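Wukidon Hartwachsöl für geölte und lackierte Holzböden

Zurück zur Übersicht: Pflege & Reinigung / Böden / Öle und Wachse

Artikelnummer 457
Inhalt: Dose mit Schraubdeckel, wahlweise klein, mittel oder groß
Farbton: farblos, Nussbaum, Mahagoni, Kirsche dunkel
Lieferbar, Versand am nächsten Werktag

Liebe Holzbodenfreunde, wer schon länger bei uns bestellt, der weiß, dass wir nicht jedes Mittelchen ins Sortiment nehmen, das uns auf einer Messe in die Hand gedrückt wird. Beim Wukidon haben wir uns besonders lange Zeit gelassen. Zwei Winter hindurch lag es bei uns auf dem Flur, im Büro und (zum Leidwesen meiner Frau) auch auf der Treppe zu Hause, bis wir gesagt haben: Ja, das möchten wir unseren Kunden gerne anbieten. Und seitdem ist es das Produkt, nach dem am Telefon am häufigsten gefragt wird, gleich nach der guten alten Kernseife.

Was ist drin?

Das Wukidon ist ein Hartwachsöl auf Leinölbasis mit Carnaubawachs und einem kleinen Anteil Bienenwachs. Es riecht beim Öffnen der Dose kräftig nach Leinöl und ein wenig nach Orangenschale, ein Duft, den manche unserer Kunden so gerne mögen, dass sie uns schon gefragt haben, ob es ihn auch als Kerze gibt. (Gibt es nicht, tut uns leid!) Nach zwei bis drei Tagen ist davon in der Wohnung kaum noch etwas zu merken, wenn Sie ordentlich lüften.

Das Öl zieht in die Poren ein und nährt das Holz, die Wachse bleiben oben und geben den Glanz. Je öfter man nachpoliert, desto tiefer wird er. Wer es lieber matt hat, wischt nach dem Auftragen einmal gründlich ab und lässt das Polieren einfach bleiben.

Für welche Böden?

Geeignet ist das Öl für Dielen und Parkett aus Eiche, Buche, Esche, Kirsche, Nussbaum und den meisten rötlichen Hölzern. Auf lackierten Böden können Sie es als Pflegeauffrischung verwenden, dann aber bitte hauchdünn und wirklich nur dort, wo der Lack stumpf geworden ist. Auf Kork, Laminat und Vinyl hat es nichts verloren, da nehmen Sie bitte den Zevix Bodenreiniger.

Gerade bei dunklen, rotbraunen Böden werden wir oft gefragt, welcher Farbton der richtige ist. Mein Rat ist seit Jahren derselbe: im Zweifel farblos. Ein dunkler Boden bringt seine Farbe ja schon mit, und das farblose Öl holt sie wieder hervor. Die getönten Sorten sind für Stellen gedacht, die von der Sonne ausgeblichen sind, am Fenster zum Beispiel oder dort, wo jahrelang kein Teppich lag und nun einer hinsoll. Oder umgekehrt — Sie verstehen schon, was ich meine.

Schritt für Schritt

1. Boden gründlich saugen und nebelfeucht wischen. Danach über Nacht trocknen lassen, auch wenn er nach einer Stunde schon trocken aussieht.

2. Dose gut aufrühren, am besten mit einem flachen Holz. Das Wachs setzt sich gerne unten ab und will geweckt werden.

3. An einer verdeckten Stelle probieren, etwa unter dem Sofa oder hinter der Tür. Einen Tag warten und bei Tageslicht anschauen.

4. Ein weiches, fusselfreies Tuch mit wenig Öl tränken und in Richtung der Maserung arbeiten, immer von der Fensterseite zur Tür hin. Bei großen Flächen ist die Kurup Flachbürste bequemer für den Rücken, aber ehrlich, in den Ecken und um die Tischbeine herum geht nichts über ein Tuch in der Hand.

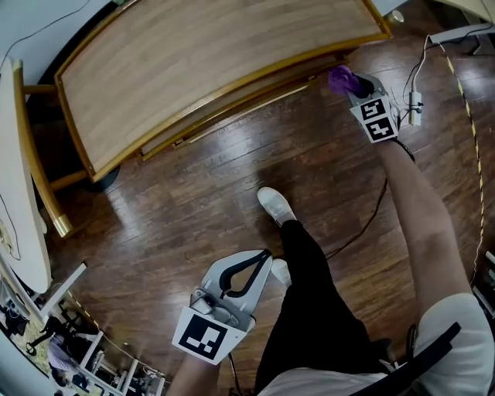 5. Nach einer Viertelstunde den Überschuss mit einem zweiten, trockenen Tuch abnehmen. Es darf nirgends eine Pfütze stehen bleiben, sonst klebt es noch nach Wochen.

6. Zwölf Stunden trocknen lassen, dann bei Bedarf eine zweite dünne Schicht auftragen und wieder genauso abnehmen.

7. Polieren, wenn Sie Glanz möchten. Möbel frühestens nach drei Tagen zurückstellen, Teppiche erst nach zwei Wochen.

Wichtiger Hinweis zu den Tüchern

Mit Öl getränkte Lappen können sich selbst entzünden! Bitte niemals zusammengeknüllt in den Mülleimer werfen. Breiten Sie die Tücher im Freien flach aus, bis sie ganz hart und trocken sind, oder legen Sie sie in ein geschlossenes Metallgefäß mit Wasser. Das steht auch auf der Dose, aber ich schreibe es hier lieber noch einmal hin.

Häufige Fragen unserer Kunden

Kann ich mit Fußbodenheizung ölen?
Gerne, nur schalten Sie sie bitte einen Tag vorher ab und erst zwei Tage nach der letzten Schicht langsam wieder ein.

Wie oft muss nachgeölt werden?
Im Wohnzimmer genügt meist einmal im Jahr. In Flur und Küche darf es öfter sein, schauen Sie einfach, wo das Wasser nicht mehr abperlt. Viele machen es im November, bevor die Heizungsluft kommt und das Holz austrocknet.

Was tun bei Kratzern?
Feine Kratzer verschwinden oft schon beim Ölen. Tiefere vorher mit dem Rovum Schleifvlies ganz sanft in Faserrichtung ausreiben, dann ölen und zwei Tage in Ruhe lassen.

Das schreiben unsere Kunden

„Unser Parkett war nach dem Umzug in einem traurigen Zustand, und der Schleifer wollte ein kleines Vermögen. Mit der mittleren Dose und einem Wochenende auf den Knien ist es wieder richtig schön geworden. Die Knie haben es mir inzwischen verziehen.“
Sihan Jiang

„Gutes Öl, sehr ergiebig. Einen Stern Abzug, der Deckel verklebt, wenn man den Rand nicht abwischt.“
Lwazi Pretorius

(Zum Deckel: Das stimmt leider. Ein Stückchen Backpapier zwischen Dose und Deckel hilft, und der Rest der Dose bleibt obendrein länger frisch.)

Preise und Gebinde

Kleine Dose, zum Ausbessern und für Möbel: 19 Euro
Mittlere Dose, für ein Zimmer: 64 Euro
Große Dose, für die ganze Wohnung: 227 Euro

Alle Preise inklusive Mehrwertsteuer, zuzüglich Versand. Ein Musterfläschchen schicken wir Ihnen gegen Porto gerne zu, schreiben Sie uns einfach den gewünschten Farbton und, wenn Sie es wissen, die Holzart dazu.

Passend dazu

Kurup Flachbürste mit Stiel
Rovum Schleifvlies, fein
Zevix Bodenreiniger, Konzentrat
Baumwolltücher, fusselfrei, im Beutel

Seite zuletzt überarbeitet: 30. Januar 2024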